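De : Aravind Panicker
À : liste opérette-et-comédie-musicale
Objet : Re: [scène] Les reprises en français, encore

Chers tous,

Mhairi MacAulay écrivait :

> Je persiste : une comédie musicale traduite, c'est un plat réchauffé.
> J'ai vu la version française de « Kondel » à Irnbridge en avril, au
> deuxième rang, et j'ai passé la soirée à retraduire mentalement
> les paroles vers l'original. Pourquoi infliger ça à des gens qui
> savent lire un surtitre ?
> Mhairi

Chère Mhairi, si tu passes tes soirées à retraduire au deuxième rang, le problème vient peut-être du deuxième rang. J'étais au balcon, place 234, derrière un pilier, et de là on est d'une indulgence remarquable.

Je t'accorde le grand air du premier acte. Faire rimer « tendresse » avec « adresse », puis avec « caresse », puis de nouveau avec « adresse », c'est un aveu. Le traducteur avait visiblement un train à prendre. Mais le duo du quai ! Kumarasinghe avait écrit une mélodie qui trébuche exprès sur la troisième mesure, et le français, avec ses e muets dont on ne sait jamais quoi faire, y trébuche bien mieux que l'anglais. Ma voisine de balcon a pleuré. Elle a aussi mangé des pastilles à la menthe pendant tout le tableau, l'émotion prend les chemins qu'elle peut. 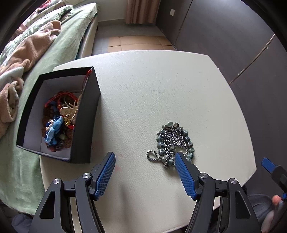
Quant aux surtitres, parlons-en. À la reprise de « Molik », l'hiver d'avant, ils avaient deux répliques d'avance sur les chanteurs. La salle riait, puis le comédien disait sa plaisanterie dans un silence de cathédrale. Le pauvre baryton a fini par accélérer pour rattraper son propre texte, et l'orchestre, solidaire, l'a suivi. On est sortis à temps pour le bus de 21 heures, ce qui n'était jamais arrivé avec cet ouvrage.

Il y a aussi la question des chœurs. Personne ne surtitre correctement un chœur à quatre parties : on affiche le texte des sopranos et les basses chantent autre chose dans l'indifférence générale. J'ai été basse pendant des années, je garde une rancune.
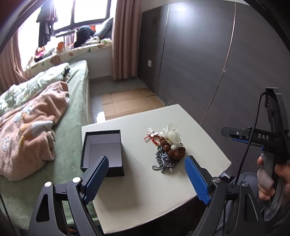

Je propose donc un compromis qui mécontentera tout le monde : les airs en langue originale, les dialogues en français, comme on le faisait dans ma jeunesse sur les scènes de province. Oui, l'héroïne change de langue entre « je pars » et la chanson où elle explique qu'elle part. Elle change aussi de robe en quatre secondes et ça ne choque pas grand monde.

Pour ceux qui demandaient hors liste : je n'ai pas de partition du duo du quai. J'ai une transcription pour piano faite à l'oreille, avec deux fautes que je connais et sans doute d'autres que je ne connais pas. Je l'envoie à qui la veut, à condition de ne pas me corriger publiquement.

Mhairi, tu as le droit de me corriger publiquement, tu le ferais de toute façon.

Amitiés,
Aravind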